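Stuvell Bench - Gripper Comparison, Pre-Run Safety Checklist with Comments
Cell: Onatley
Date: Monday, June 29, 2020
Form 68, to be filled in before each comparison run

Please take your time with this one. The form is a little longer than the one we used in November, and I've left my comments in so that whoever runs the Sima fingers next can see how I read each line.

1. Emergency stop pressed and released, arm refuses to move while pressed: OK
Comment: Tried it from both sides of the table. I do like to hear it click.

2. Finger bolts checked against the torque sheet: OK
Comment: One on the Ruvance set took a small nudge with the wrench. Marked with paint pen.

3. PC under test unplugged from the wall, power button held for 7 seconds: OK

4. Wrist camera view clear, fingertips visible: OK, see comment

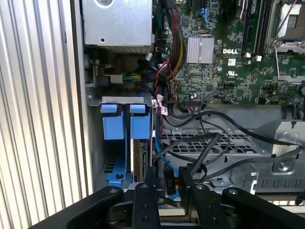 Finger clearance is what I would most like everyone to look at before pressing start, and I'm sorry to go on about it, but it matters more than the grip force when we compare one set with another. Check it on the wrist view as well as by eye. With the fingers down by the blue SATA cable and the P10 connector there is very little room between them, and the black cables lying over the drive cage are easy to forget while you're watching the tips.

5. Approach speed at setting 6 or lower inside the case: OK
Comment: Please leave it there for both finger sets, or the times won't compare.

6. Arm cable has slack through the full reach: OK, with a note
Comment: Walk the arm through by hand first and watch the loop - it should never pull tight at the wrist.

7. Loose parts seated in the fixture tray: OK

8. Drive caddy held squarely before it goes near the bay: RECHECK EACH RUN

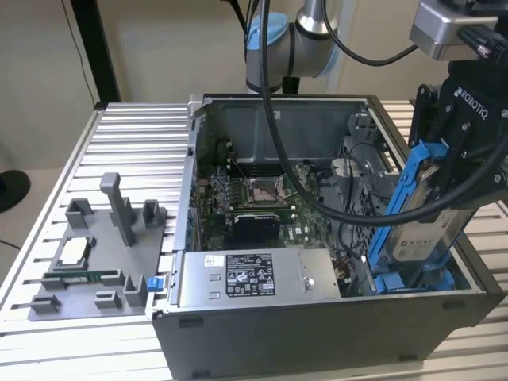 Item 8: blue drive caddy in the Robotiq gripper at the bay, processor and memory module in the tray at left.

Comment: If the caddy looks tilted to you, stop and grip it again, even if the force reading seems fine. A fresh start costs very little and a bent rail costs us an afternoon.

9. Program 316 loaded, previous program cleared: OK

10. Hands and sleeves out of the reach zone, gate closed: OK

Result: cleared to run, item 8 to be looked at again at every finger change. Thank you for reading all of it, and do add your own comments under mine.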